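# Buying two hand-held grippers for towel folding – am I budgeting for the wrong things?

**Clirnach_Laundry**, posted 2019-09-25

We run a small linen service and we want to find out if an arm could one day do the folding of small stuff: cleaning towels, napkins, bar cloths. Before spending on an arm, the plan is to buy a pair of hand-held grippers, have two of our people fold with them for a month, and use the recordings to see what a policy could learn. That's the pitch I was given, anyway.

The quote from the reseller (Ninau) is $966 for the pair with pads fitted and $677 for something called an "onboarding bundle". The bundle is a calibration board, a case and 15 hours of remote support. I've asked twice what the support covers and got the same brochure back both times.

My sister-in-law lent us her dining table for a first try with a demo pair, and we didn't clear it much.
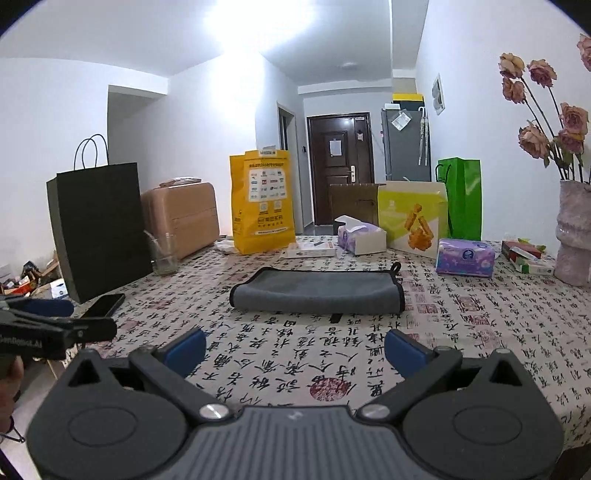 *Demo pair at the table, grey towel folded in front of the open fingers.*

What I need to settle before July, when our budget year starts:

- Is the bundle worth anything, or is it padding?
- Do I need spare pads from day one? The reseller says they "last", no number attached.
- Should I be paying for a plain table and backdrop? Ninau says the clutter is good for training. That sounds to me like something you say when you don't want to sell a table.

I'm not against any of this. I just have a drawer full of gadgets bought on the strength of a good demo, and I'd like this not to be the next one.

---

**Veerle Geerts**

I did the purchasing for a similar trial at a hotel supplier, so take this as one person's experience.

Skip the bundle, or make them split it. The calibration board is the only part you'll miss, and you can ask for it as a separate line. We paid for support hours and used two of them, both on a login problem that was their fault. If they refuse to split it, ask for the hours to carry over for a year and get that in writing.

Pads: yes, buy spares. Terry cloth is rougher on them than you'd think, and ours got slick long before anything else showed wear. Once they're slick your people start pinching harder and dragging the towel to compensate, and then you've recorded a month of bad habits. I'd order two spare sets and write down the date of every change.

On the clutter, the reseller is half right. A table like yours, with shopping bags and tissue packs and a vase of roses on it, is fine for part of the recordings. Variety does help if the arm will ever work somewhere other than one bench. But yours would work at one bench! In that case I'd do most of the month at the real folding station, under the real lights, and keep the dining table for a small share. That patterned tablecloth with all the calligraphy is also nothing like a folding bench, so please don't judge the whole idea by how the demo went.

What you haven't budgeted for is people. Someone has to fold, someone has to look through the recordings and throw out the bad ones, and the second job took us longer than the first. We put down zero hours for it – a mistake I had to explain upstairs. Also storage. Two grippers fill a disk quickly, and cheap drives were a false economy for us.

---

**tse_bench**

dont buy, rent. any decent reseller will do 24 days on a rental if you push. if they say no thats your answer about how much they believe in it

---

**Isach Repairs**

Renting is fine if you know exactly what you'll record on day one. Most first-timers lose the first week to setup, so a short rental can end just as the data gets usable. Read the damage clause too. A scuffed housing can cost you the deposit.

I'd push on a different question. What arm are you planning to buy later, and will its gripper match these? If the fingers open to a different width, or the pads are another shape, part of your month may not carry over. Ask Ninau to name the arm and the end effector, then ask them to show you one folding a towel that was trained on recordings from this same model. A video isn't enough for me, I'd want to stand next to it with my own towels in a bag. Bring some that have been through the wash a lot, because new ones behave too well.

And price the dull option while you're at it. For flat items in volume there are ordinary folding machines, and a used one may beat the whole project. It won't do odd sizes. How much of your work is odd sizes?

---

**Clirnach_Laundry**

Less than I'd assumed when I wrote the post, going by last month's tickets. Bar cloths are the worst of it.

I've asked Ninau to quote the board alone, plus two spare pad sets, and to name the arm. No reply yet on the arm. Will look at used folders in the meantime, and I'm adding a line for review hours whichever way it goes.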